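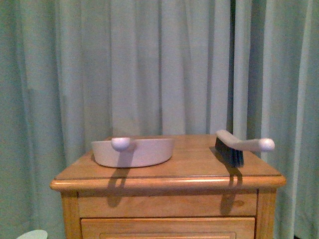 October, 4 p.m.

Nightstand corner, continued. The top was wiped with Drellemix, one cap in 900 ml of water. I still think this is too strong for an old finish, so next time I will try half.

Please work along the grain, left to right, and keep the cloth away from the front molding until the end. The rounded edge shows every streak when the light comes on it. The drawer has no knob — do not pull it from below with wet fingers.

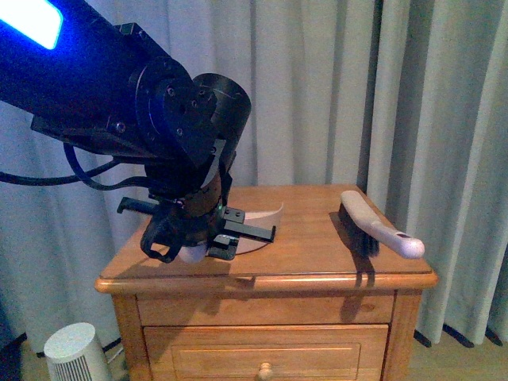

Iestyn asks if the curtain should go to the wash. My opinion is no, not before Huw has measured it again. His note says 27 hooks, the Jarman order says 40, and I don't want to buy twice.

The dustpan stays with the nightstand for now. Its brush is there too, on the right half of the top; Huw maybe wants it for the Sasusik shelf.

To do: ask for felt pads for the legs, and write the dilution on the bottle with the thick marker.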